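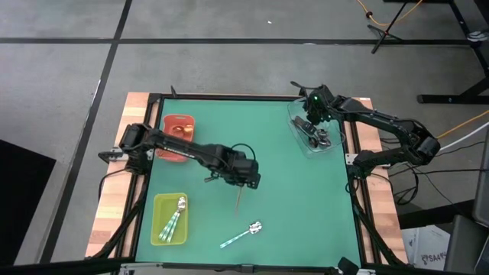
A wooden table with a green work mat, two black robot arms and three containers

Hullholm is a wholesale distributor of swimming pool, hot tub and sauna equipment. It sells to pool builders, service firms and retail stores, and does not sell to the public. The company has its head office and main warehouse in Trenska, with a smaller depot in Haworth. It employs 79 people.

The company was founded by Savvas Drakos, a former pool plasterer, who remained its managing director for 25 years. It is privately held, with most of the shares owned by the Drakos family and the rest by long-serving staff.

Early years

Drakos began the business as a sideline to his plastering work, buying filter sand and pool salt by the truckload and reselling it to other contractors in smaller lots. At first the stock was kept in a rented barn outside Trenska. Orders were taken by phone in the evening and collected before 8 a.m., when the crews left for their sites. The early collection window is still offered and is known to customers as "the barn hour," though the barn was given up long ago.

Pumps and filters were added in the second season, followed by liners, underwater lights and ladders. The first printed catalog listed 5 product groups. Chemicals were left out because the barn had no suitable storage, and Hullholm did not sell them in any quantity until it moved to its present warehouse.

Growth and the Haworth depot

The Haworth depot opened when Hullholm took over the stock and lease of a liner workshop that was closing. Two of the workshop's cutters stayed on, and custom liners have been made at the site ever since. Customers send in measurements on a standard form, and a finished vinyl liner for a rectangular pool is normally shipped within nine working days. Freeform pools take longer and need a second set of measurements.

A plan to open a third site was dropped after the lease could not be agreed. The money was spent on racking and a new loading dock at Trenska.

Products

The current catalog lists 1,006 items. The largest groups by sales are pumps, heaters, replacement filter cartridges and winter covers. Other lines include:

Automatic dosing units and test kits
Tile, coping stones and grout
Hot tub steps, cover lifters and headrests
Sauna heaters, benches and door sets
Handrails, ladders and pool lifts

Most goods are sold under their makers' names. The exception is Vistometti, the company's own brand, which began with a single leaf skimmer and now covers skimmers, brushes, poles and vacuum heads. Vistometti poles are sold in two lengths and use a push-button fitting that also accepts most other makers' heads. An attempt to extend the name to robotic pool cleaners was announced one November but withdrawn before any units were shipped.

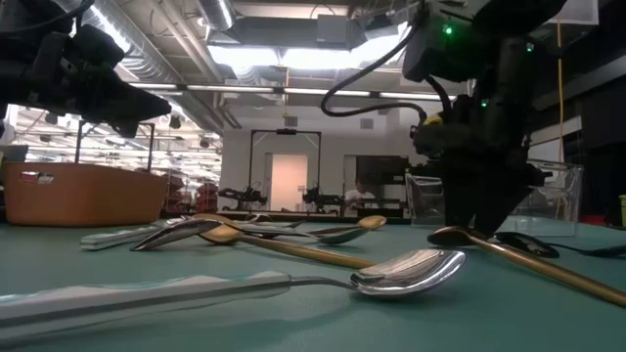

Operations

Trade in pool equipment is strongly seasonal, and Hullholm's busiest period runs from March through June. Extra warehouse staff are hired for these months. Orders placed by noon leave the same day on the company's own trucks, which cover fixed routes; customers outside the routes are served by freight carriers. Winter covers are ordered in late summer and make up most of the fall workload.

In the off-season the Trenska site runs training courses for installers. Subjects include pump sizing, water balance, heat pump commissioning and leak detection. The courses are free to account holders -- others pay a fee, which is credited against their first order.

Returns under warranty are tested in a small workshop beside the dock. Pumps with failed shaft seals account for the largest share of the bench work, and the workshop also supplies rebuilt motors at a reduced price.

Ownership and management

Drakos stepped down as managing director but kept a seat on the board. The post passed to the former head of purchasing, the first person outside the family to hold it. Under the share plan set up at the same time, employees with ten years of service may buy a fixed number of shares, to be sold back to the company on leaving.

See also

Swimming pool pump
Pool liner
Sand filter
Wholesale distribution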